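Stinska Short Course in Robot Learning
Handout 6: Gathering demonstrations, and living with what you gathered
Notes by Mahtab Kazemi, with thanks to Ewan Tautahi for the section on labels
Revised 2018-10-24

Welcome back, everyone, and thank you for the thoughtful questions after the last handout. A few of you asked why we spend a whole session on collecting examples when the textbook gives it half a page. My answer is that I've spent a good part of my working life cleaning up after collections that were planned in half a page, some of them my own, and I would love to spare you a little of that.

Please read these notes before the practical. Valter Wallin will be running the bench and he does like people to arrive knowing what an episode is.

What we mean by an episode

An episode is one attempt at one task, from the moment the operator presses start to the moment they press stop. It holds the camera streams, the joint positions, the gripper opening and the operator's commands, all stamped against the same clock. If the clocks disagree, you don't have an episode, you have several unrelated diaries of the same afternoon. Check the clock offset at the start of each session and write it in the log, even when it's zero. Especially when it's zero, Valter would say, as a blank line and a zero mean very different things to whoever opens the file in December.

Our exercise for this course is the Westico shelf task: the arm picks up a small item, places it on a wall shelf and withdraws without knocking anything. It sounds modest, and it is, but there's plenty in it to go wrong. The approach is narrow, the shelf is often the same colour as what sits on it, and a wall gives the arm very little room to be clumsy.

Choosing a place to collect

Students tend to want a tidy lab with a plain backdrop, and I do understand the appeal. The trouble is that a policy trained against one plain backdrop learns that backdrop very thoroughly. We would much sooner you gathered fewer episodes in a greater number of settings. Fixtures, door frames, shadows on a wall, a desk with leads hanging off it: all of these are things the system will have to cope with eventually, so let it meet them early.

Do keep the operator's laptop somewhere it can be read at a glance. You'll want the live feeds up the whole time you're recording, and a screen you have to walk around the robot to check is a screen you will stop checking by morning tea.
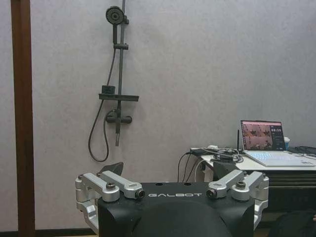 Figure 1. Wrist view of a collection set-up: gripper in the foreground, black shower fittings on the wall, and the laptop on the desk to the right with its grid of camera feeds.

A word on the wrist view, as it takes some getting used to. The gripper is always in it, which newcomers find irritating and want to crop out. Please don't! The network needs to see the relation between the hand and the thing it is reaching for, and a fixed landmark along the bottom of the view is a handy check on whether the camera has been bumped. Save a reference still at the start of the day and compare it after every break. If the lettering on the housing has drifted sideways, your camera has moved, and everything recorded after the bump needs a note against it.

Look also at how much background a wrist camera takes in. Work surfaces, screens and cables all end up in the data. Before recording, pull up one still and go through it for anything private: names on paper, open email, people who haven't agreed to be recorded. Ignacio Fitzsimmons keeps the consent forms in the grey folder by the door.

How many episodes, and of what sort

For the shelf task each group will collect 100 episodes, split across 8 starting layouts. They won't divide evenly and I don't mind how you share out the remainder, so long as you write it down. Change the layout between blocks, and change the lighting if the room allows it. Swap operators as well. Everyone has a personal style on the controls (mine is slow and rather apologetic, I'm told) and a model trained on one person will copy that person's hesitations faithfully.

Keep your failures. A fumbled grasp followed by a recovery is worth a great deal, because smooth demonstrations never show the system how to get out of trouble. Mark the episode as a recovery and carry on. The only episodes to throw away are those where the recording itself is broken: a dropped stream, a frozen feed, a clock gone astray.

Labels (with Ewan Tautahi)

Each episode gets an outcome, an operator code, a layout number and a free-text comment. Fill in all four straight after pressing stop. We have tried doing it at the end of the day and the comments become useless; a group in the Trunthorpe trial wrote "fine" 14 times in a row, and they were a very capable group.

Ewan's rule for the outcome field is that it describes the state of the item and never the feelings of the operator. If the item is on the shelf and released, that's a success, however ugly the path. Ugliness goes in the comment. Where two people disagree, record both opinions and let Farzad Zarei settle it when he does the weekly review.

Naming and storage

Use the course naming pattern: group, layout, operator, episode number. No spaces, no "final", no "final2". Copy to the Akbari drive before you pack up, open one file from the copy to be sure it reads, and only then clear the laptop. I know it's the last thing you feel like doing after hours on the controls — do it anyway, and have a biscuit while it copies.

Before the practical

Read the operator safety sheet and find the emergency stop on the bench before you touch anything else. Agree within your group who operates first and who logs. Bring a pen and a notebook, even if you intend to type everything.

To hand in

One page per group, due at the start of the next session. Tell me which layout gave you the most trouble, what you changed in response, and which episodes you would leave out of training if you were forced to choose. Attach your log as it stands, crossings-out and all. Questions in the meantime can go to me or to Valter, whichever of us you find first.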